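Urkora
Home / Cable Tidy / Soft Cable Sleeves and Clips / Flokunness Set

Flokunness Cable Tidy Set, 28 pieces

In stock. Ships in 2 working days.

Overview

The Flokunness set is made for the cables that stay in sight: the lamp cord beside the bed, the charger on the kitchen counter, the thin black wire that runs up the wall to a shelf speaker. We developed it together with our partner workshop Cindico, who make all the soft parts. The clips hold a cable by light pressure, without a screw and without a nail, so they are suitable for rented apartments and for walls with printed paper.

Every clip has an adhesive pad on the back. The pad can be removed by pulling it slowly downward, parallel to the wall. Please do not pull it toward you.

What is in the box

12 small clips, for one thin cable
8 medium clips, for one thick cable or two thin ones
6 reusable fabric ties
2 drawer liners for the place where the spare cables live

Details

Item: Flokunness Cable Tidy Set
Maker: Cindico for Urkora
Colors: white, sand, dark gray
Cable thickness, small clip: 2 to 4 mm
Cable thickness, medium clip: 4 to 7 mm
Tie length: 100 mm
Surfaces: painted wall, smooth wallpaper, wood, glass, metal
Not for: fresh paint, brick, fabric wall covering

Before you start

Wipe the wall with a dry cloth. If you use a damp cloth, let the wall dry completely. On wallpaper, first test one clip in a place which is hidden by furniture, and leave it there for 72 hours. Some older papers have a weak top layer, and for these we recommend fixing the clips to the skirting board or to the edge of the shelf.

Unplug the cable before you work with it.

How to lay a cable

Begin at the plug and go up. Put the first clip a hand's width above the socket, press it for half a minute, and continue with one clip for every 30 cm of cable. A cable that was rolled up for a long time wants to keep its bend, so lay it flat on a table overnight first. At a corner use two clips, one on each side, and let the cable make a soft curve between them. A sharp fold can damage the wire inside.

When all the clips are on the wall, wait one hour and only then press the cable in. Many customers do both at the same time, and the first clip comes down in the evening - we receive this question every month.

Black cable on a light wall

The dark line will always show a little. If it disturbs you, choose the Varela fabric cover, sold separately, which comes in the same sand color as the clips. It closes along one side, and a covered cable needs the medium clip.

Care

The ties can be washed by hand in lukewarm water. Replacement pads are available in packs of 28.

Returns

Unopened sets can be returned for a full refund. Opened sets can be exchanged if the pads are unused.

Customer comments

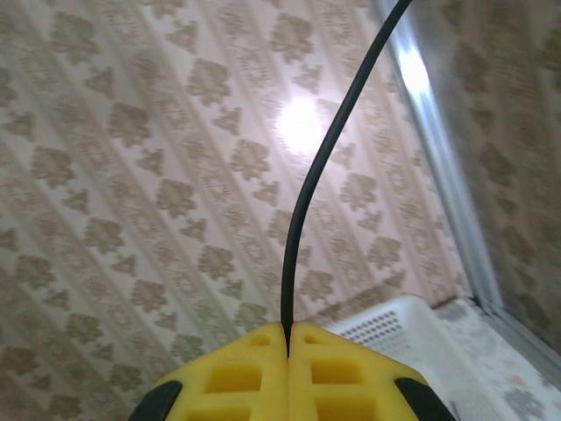 Mirel: I used the small clips on patterned wallpaper behind my desk and they held well, but one clip for every 30 cm was not enough for my cable, it is quite stiff. I put them closer together and now it keeps a soft curve. Could you sell the small clips without the ties?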